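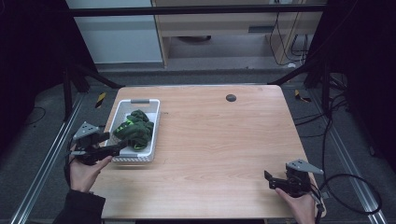

Trade News > Housewares > Storage and Laundry

Nuvomier starts shipments of low-sided Cida basket for tabletop sorting

Nuvomier has started shipping the Cida, a white plastic basket with low, slotted sides and a gray handle, to housewares dealers and laundry supply firms. The first production run is 3,000 units. A second run of the same size is planned for September, subject to dealer orders.

The Cida is meant to sit on a table or counter while small loads of cloth are sorted and folded. It replaces the Shao, a tall floor basket the company has sold in two sizes. The Shao will stay in the catalog until stock is gone. Spare handles for it will be sold for two years after that.

Product manager Gillespie Hepburn said the change in height came out of dealer feedback on the older model. Users were lifting the Shao onto tables and then reaching down over a high wall to get at the last few items. "At table height, a tall side puts the rim close to the shoulder," Hepburn said. "We lowered the wall until a seated user could lay a flat hand on the base without raising the elbow."

The cost of the lower wall is volume. The Cida holds less than half the load of the smaller Shao, and Nuvomier does not recommend it for bath towels or bedding. The stated use is hand towels, cleaning cloths, sports shirts and other light pieces. A single garment dropped in without folding will spread over a good part of the base, and the company's loading notes assume that most cloth goes in this way.

The slots run along the sides and serve two purposes, according to the product sheet. They cut the weight of the molding, and they let air reach damp cloth that has been left in a heap. The sheet makes no claim on drying time. Slot edges are rounded on both faces after early samples pulled threads on knit fabric. Pieces with loose trim or drawstrings should still be lifted straight up and not dragged over the side.

The handle is a separate part, fixed at the rim. Hepburn said it was made in gray so that it could be found quickly against the white body and so that one handle color could serve any later body colors. It was tested to 3,000 lifts at the rated load, with the basket set down on a hard surface after each lift. Two of the early test units showed whitening of the plastic at the handle mounts. The wall was made thicker at those points before the tooling was signed off.

Surface marking was checked on light wood-grain tops, sealed solid wood and painted board. The base has a narrow raised foot near its outer edge. Nuvomier advises users to keep the foot clear of cable grommets and other holes in desks, as a corner resting on a raised grommet ring can tip a lightly loaded basket. On a flat top the basket may be slid a short distance when empty. When loaded it should be lifted.

The Cida can be washed by hand in warm water with mild soap. It is not rated for dishwashers. Lint tends to collect at the lower end of the slots, and the care notes suggest a soft brush before washing.

Distribution is through Dovari, which supplies the company's existing dealer network of some 200 stores. Baskets ship nested, with handles fitted, in cartons of ten. The smallest direct order is 100 units, and mixed cartons with remaining Shao stock will not be offered. Dealers that hold open orders for the smaller Shao can move them to the Cida at the same unit price. Open orders for the larger size will be filled as placed or canceled on request.

A lid was drawn up during development and dropped. Hepburn said it made the basket harder to use for its main task and added a part that users were likely to store elsewhere. A divider that clips into the side slots is still under review. It would split the base into two unequal sections, one for unsorted cloth and one for folded pieces. No price or release month has been set for the divider, and the slot spacing on the current basket will not change if it goes ahead.

Filed under: Baskets and bins, Product launches, Textile care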